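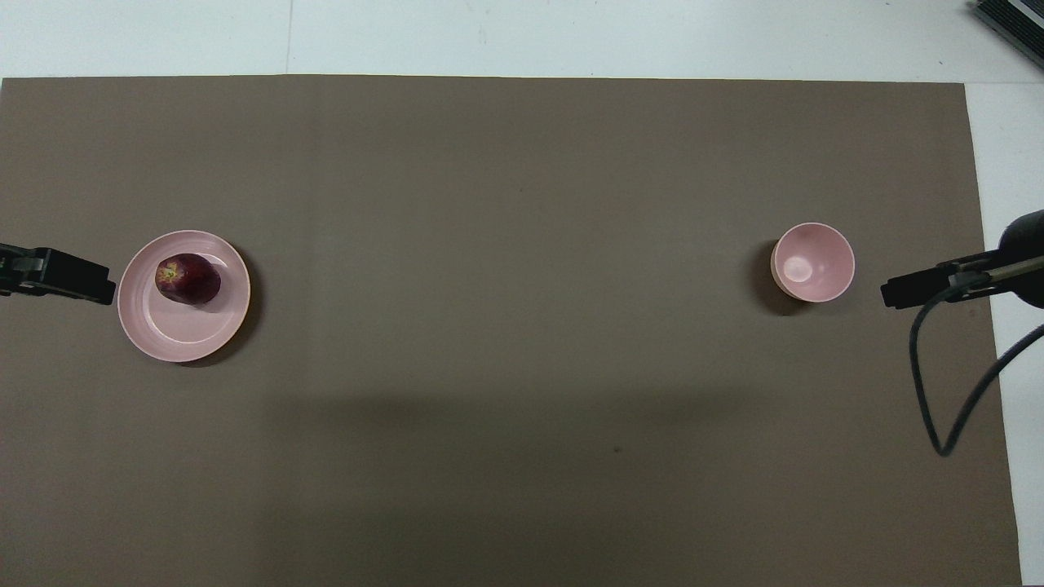 Kostlow-Zastard Border Talks: Frequently Asked Questions

Last updated 5 June 2022

What are the talks about?
Use of the Manalastas crossing, which both governments closed to freight in December. Passenger traffic was not affected.

Who leads the delegations?
Pacita Belmonte leads for Kostlow. Zastard has sent its deputy foreign minister. Each side may seat up to 28 delegates.

Why are they held in Zitby?
Zitby has no claim on the crossing and has diplomatic relations with both governments. It hosts the talks but does not mediate.

Is the 2-stage plan still on the table?
Yes. Stage one reopens the crossing to food and medical freight. Stage two covers all other goods - tariffs are handled separately.

How many permits are on hold?
Kostlow lists 464. Zastard has not published a figure.

Does an agreement need a vote?
In Kostlow, yes, by simple majority of parliament. In Zastard, the cabinet can approve it by decree.

Where can I read the draft text?
Request document 3045 from the Zitby foreign ministry press desk. Annexes are withheld until signing.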